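Bavard Chamber Opera: Call for Singers and Two Pianists

Bavard Chamber Opera is looking for people to take part in its spring production, "The Well at Pacheco," a new opera in one act for mixed chorus, seven soloists and piano. The music is by Olga Cordeiro. The performance lasts 52 minutes and is sung in English.

Who can apply

We invite adult singers of all voice types. Tenors and low basses are especially welcome, as we have few of them at this moment. You do not need a diploma in music, but you should be able to learn your part at home from the score and a practice recording. For the soloist roles we ask for some earlier stage experience — school or church productions also count.

The pianists will share the rehearsals between them. Please tell us if you can play from a handwritten score, for the last two numbers are not yet typeset.

Rehearsals

We rehearse in the evening, from 7 p.m., in the upper hall of the Uterel building. The entrance is from the courtyard. Rehearsals start in February and the performances are in April. Chorus members may miss two rehearsals, soloists none in the final month.

Payment

Soloists and pianists receive a fee of $563 for the whole production. Chorus members are not paid, but scores are free and travel inside the city is returned to you against the tickets.

How to apply

Send a short letter and one recording of your singing or playing to Benvinda Quintela at the Bavard office. A recording made with a telephone is sufficient. Please write your voice type in the subject line, and do not send original scores by mail.

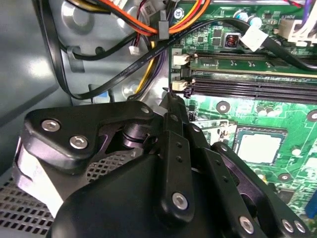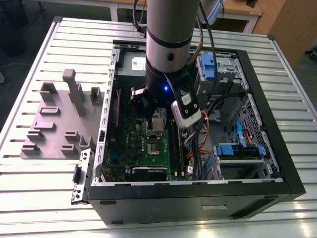 Tomasina wrote to us after the last production that she had been afraid of the audition, and that it lasted only ten minutes and she was allowed to start her song again. She would like to know if former chorus members must audition a second time. They do not — a letter is enough, unless you wish to sing a solo role.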